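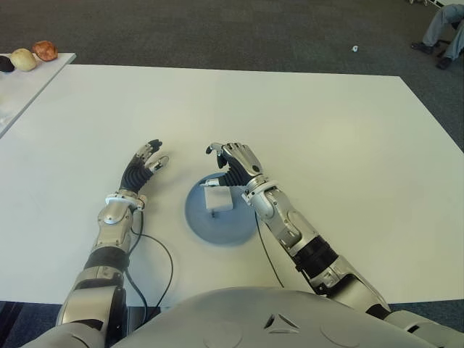 Thumb closes early on small parts when both arms are up

Forum: Manipulation and Control > Planning and Tooling

josodo_fasil
Hi all, long post, sorry in advance, I've been staring at this for most of June and my family is tired of hearing about it. We have a two-arm humanoid at a white table, with a light-blue round base and a small white block sitting on it on a thin stem. Right hand goes for the block, left hand stays open on the other side, ready to take it over. The approach is lovely. Then in the last bit of travel the right thumb starts closing before the fingers have settled, and it nudges the block at a corner.

I pulled the logs for 1,613 attempts. In 829 of them the thumb command goes out before the arm controller reports that it has arrived. I'm on the Cercombe planner, version 2, with the stock hand driver. Has anybody seen this?

Fasil Wubshet

lunditz_fan
Welcome to the club! My money is on perception. A pale block over a white tabletop is a miserable thing for a depth camera, and if your pose estimate hops toward the thumb late in the approach, the planner will happily decide it's already there. Put a dark mat down and try again before you touch any code.

eyerusalem_k
I'd gently disagree with lunditz_fan (hello again, by the way, I still owe you a reply on the calibration thread). If the pose were hopping, the whole wrist would chase it, and Fasil says the approach is fine. To me this smells like two clocks. The stock driver stamps hand commands when they're queued and the arm stamps them when they run, so the planner thinks they line up and they don't. We had the same thing on Degefa and I spent an embarrassing number of evenings tuning finger gains before I looked at the timestamps.

Fasil, could you plot both against one clock and post it?

Eyerusalem Kassa

lunditz_fan
Fair point about the wrist, but I've seen the wrist filter hide exactly that kind of hop. The mat takes a minute to try, is all I'm saying.

josodo_fasil
Thank you both, you're very kind to read all that. I did the mat first since it was easy, and ran another 709 attempts. The pose is noticeably calmer with it, so it's staying, but the thumb is still early. Then I put everything on one clock like Eyerusalem asked, and the hand commands are ahead of the arm every single time. I'm going to gate the thumb on the arm's arrived flag tonight.

eyerusalem_k
Good! Do put a timeout on that gate, though, or one missed flag will leave the hand hanging open over the part forever. And check the left hand too, it'll have the same offset when you get to the handover.

lunditz_fan
I'll take half a point for the mat, then. Please post your gate code when it's working, mine is held together with sleep calls.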